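Jun 10, 2019. Gonda bench, data runs

860 grasps logged, target 1000. Of those, 111 are me closing the fingers on air while talking to Meenakshi. The learner will no doubt treat them as wisdom, so I've tagged them "junk" and they stay out of the training set.

Wouter wants more variety in approach angle. Joon-young (Wi, not Yeo) wants less. I did ten each way and told both of them it was going well.
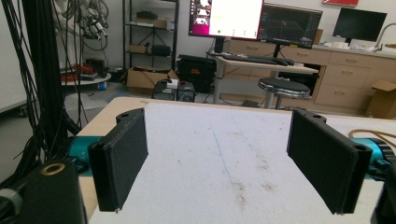
Hand-held gripper over the bench, fingers apart. Scuffs on the table left as they are.

To do: re-zero finger width before each batch, rename the "final_final" folder, ask Geum-ok if the November labels use the old open/close convention. If they do, I'm going home.

Last updated by M. Thevar

Comments
J. Yeo: They do.
W. Michiels: Ten is not variety.
G. Hyun: Please don't rename the folder, my script reads it.

Skundetti Lab Notes | Contact | Back to top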